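Sturnirley barware range: product review minutes
6 Aug 2020
Chair: Iason Giannakopoulos
Apologies: none

1. Minutes of the April review
Approved with one correction: the corkscrew supplier is Sfakianakis.

2. Decanter stopper
Pridosport returned 32 samples with the revised silicone ring. The ring seats fully in the narrow neck but lifts in the wide one. Farkance to quote for a second ring size. Existing stock of 544 units to be sold with the narrow decanter only.

3. Ice bucket
Lid hinge still loose after 40 openings. The pin will be lengthened — no change to the lid itself. Drawing to be reissued before tooling is ordered. 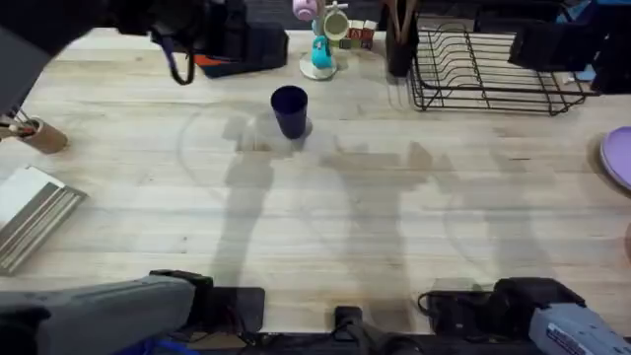 4. Packaging
Carton insert to be cut from single-wall board. Care leaflet to state hand wash only for the stopper. Barcode position unchanged.

5. Actions
Farkance: ring quote. I. Giannakopoulos: hinge drawing, leaflet text.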